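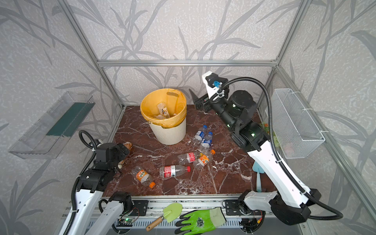 Photo: Dalal Khasawneh / Wernden

Conflict map: ceasefire breaches in Himevach province shown twice
Status: reopened
Reported by: Suha Semaan, Wernden news desk

The incident map has the Gurnon valley at 600 breaches for May. The monitors' own bulletin says 174. Either the truce has collapsed and both sides forgot to mention it, or we have an import problem.

Cleared the cache. Now 600 again, but faster.

Update, 11.20: found part of it. The army and the rebels each file a report on the same shelling, naturally blaming each other, and the importer treats these as separate attacks. Matching on time and village should fix that. The army's clock runs 45 minutes ahead of the rebels', a point on which neither is willing to negotiate.
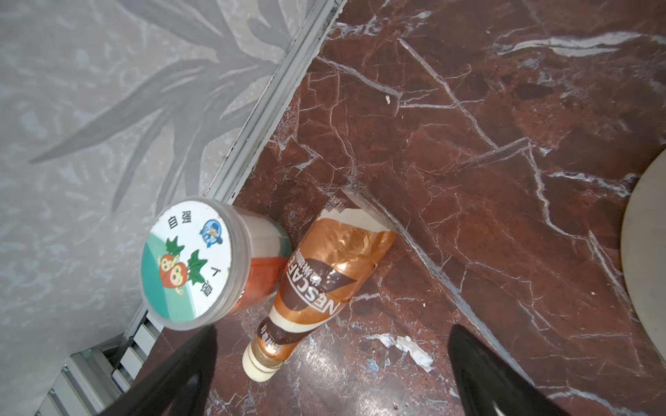 The contested districts have a separate fault. Since the last Matar update they are shaded in two greys, one for "disputed" and one for "held by nobody we can reach", and readers can't tell them apart. The spiky leaves on that pale grey wall are grey on grey as well, and I can still make them out. Please give us a colour.

Update, 15.05: importer patched, Gurnon now reads 174. Greys passed to design, who say they look calm. Leaving this open.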